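Grip control software moves to a shared planner

29 Jun 2024

Druta's software group has spent the past year replacing the program that decides how its robot arms take hold of everyday objects. The new package, named Janditau, was released internally in March and now runs on both of the group's test arms. The head of the group spoke with the Sasix newsletter about the change and what remains to be done.

Under the earlier arrangement, perception and motion planning were separate programs that exchanged files. "The camera side would work out where an object was and write that down," the group head said. "The planning side would read it and commit to a path. If the object shifted in the meantime, the arm carried on to the old position."

Janditau places both functions in one loop. Estimates of an object's position are updated while the arm is moving, and the planner may revise its path until the fingers close. The group head described the time allowed for each revision, 78 milliseconds, as a compromise between the people who write the vision code and the people who maintain the controller.
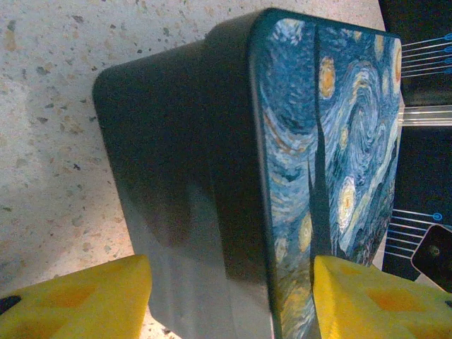
The group also changed how it judges a grasp. Earlier versions recorded a simple pass or fail at the end of each attempt. The present version stores the commanded finger width, the motor current and the wrist camera's view at every step, so that a poor result can be traced to a particular decision. The test log held 1,262 attempts at the time of the interview.

"We were arguing from memory before that," the group head said. "One person would say the planner was at fault and another would say it was the position estimate. Now we open the log and go to the step where the two disagree."

Reflective surfaces continue to cause difficulty. According to the group head, glare can move the apparent edge of an object between one update and the next, and the planner then corrects for a movement that did not occur. A filter borrowed from the Rácz library reduces the effect but adds a delay. "I would not call it solved. We have it turned on for some objects and off for others, and a person still makes that choice."

Asked about tooling, the group head pointed to the replay viewer, which was written for internal debugging and has become the most requested part of the package. It allows a developer to run a recorded attempt against a new version of the planner without using an arm. The standard replay set contains 140 recordings, and any change to the planner must be run against all of them before it is merged.

Version 2 will let developers set a separate force limit for each object. Work on the documentation has started, although the chapter on calibration has yet to be assigned.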